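School robotics club: is hand-guided training worth a term of our time?

Asked 16/08/2023

I help run a sixth form club and we've been offered a place in the Arer student challenge. Teams have to teach a pair of grippers to move household objects by doing the job by hand first, over and over. Our trial task is a ball and a drinks bottle.

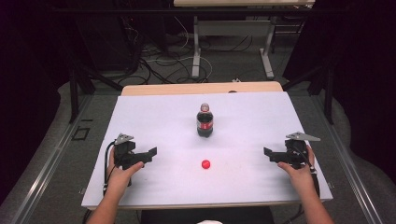 Trial task: cola bottle, red ball, one gripper in each hand.

The organisers suggest 80 goes per object. I can't see what the students learn from that apart from patience. Has anyone done it with teenagers and got something out of it?

3 answers

Top answer
We did it last year and I was as doubtful as you. Our group logged 2,476 goes, and a good third were binned for being sloppy. The sorting taught them more than the recording did. Make them write down why each one was thrown out.

I'd also look hard at the fingers before you start.

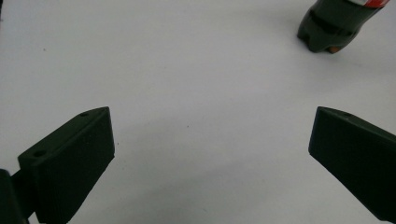
Printed ones with flat inner faces are fine on a box, but I wouldn't trust them with a ball until I'd tried some rubber on them. We stuck Ticona pads on ours and still had drops. Keep your trial to 5 students, and don't believe any success rate from a team that only tests on the same table it recorded on.

Answer 2
Just buy the Hovia kit, it comes with everything set up.

Answer 3
The Hovia kit has its own software and the challenge won't take files from it, so check first. We're on 109 goes with one bottle and I still couldn't tell you if it's any good. Ask me again in October.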